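**Nondley** ist eine Sorte der Garten-Hortensie (*Hydrangea macrophylla*) aus der Gärtnerei Grallanetti. Sie wächst kompakt und bildet tellerförmige Blütenstände.

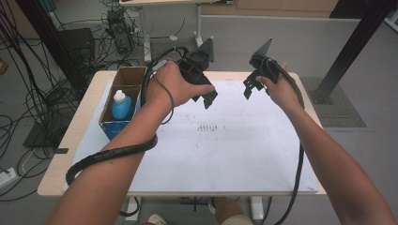
Die Blüte setzt im Juli ein. Der Boden sollte sauer und gleichmäßig feucht sein; auf kalkhaltigem Grund treten Chlorosen auf.

## Vermehrung

Stecklinge werden mit 2 Blattpaaren geschnitten. Im Versuchsgarten Vulley bewurzelten sich 800 von 1035 Stecklingen.

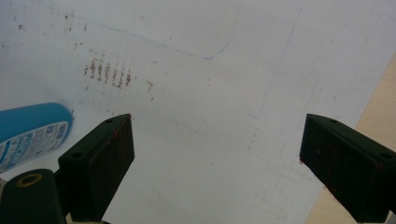
Der Rückschnitt beschränkt sich auf verblühte Triebspitzen.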